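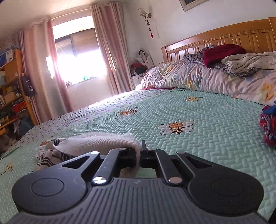

Gorkbridge Open Budget Project
Progress report to the Giraldo Fund, second period
Prepared by Valdir Batista, project lead

Where we are

We are past the halfway mark and I'm really pleased to say the thing is working! When we wrote to you in the spring we had a promise from the town to hand over its spending records and not much else. We now have 203 council payment files in hand, and 190 of them have been read, cleaned up and put online where any resident can search them. The other 13 are scans of paper ledgers, some of them faint, and they are going slowly. We expect to finish those by August.

The search page went live at the start of this period. You can type in a street, a vendor or a department and get back what was paid and which vote approved it. People have been using it for things we never planned for - one neighborhood group used it to trace the money for a footbridge repair that had been approved twice and billed once, and they brought the printout to the public comment session. The council clerk answered them on the spot. A year ago that question would have meant a written request and a long wait.

Work with the council

Relations are good, better than I expected when we started. The finance office has agreed to send new payment records at the close of each month, in the same format every time, so we won't have to retype column headings by hand anymore (a small thing, but it used to eat whole afternoons). Two council members asked us to walk them through the site before the budget hearing, and both of them used it during the debate.

We did have one disagreement. The town attorney wanted the legal settlements left out entirely. We argued that the amounts are public under the town's own rules even where names are not, and after three meetings we settled on publishing the totals by department. I would have liked more detail, and I plan to raise it again once the new council is seated.

Public sessions

We held three evening sessions this period, all starting at 7 p.m. The first two were at the library and the third was out in the Plasau district, where turnout at council meetings has always been low. That one was my favorite. People came in angry about the road levy, and they stayed to look up where it had gone, and the argument got a lot more interesting after that! Plasau residents have asked for a second session, and we've said yes.

What hasn't gone well

The Oltance water district is still not sharing its records. It is a separate body with its own board, and our request has been on its agenda and taken off again. We have filed a formal records request and will let you know what comes back. The phone version of the search page is also clumsy - long vendor names run over the amounts - and fixing it has taken more of our programmer's hours than we budgeted.

Next period

Finish the scanned ledgers. Fix the phone layout. Hold the second Plasau session and a first one in Oltance, with or without the water district's records. We would also like to move the unspent printing money over to programming, and we need your written approval before we do that. The revised budget sheet is attached for your signature.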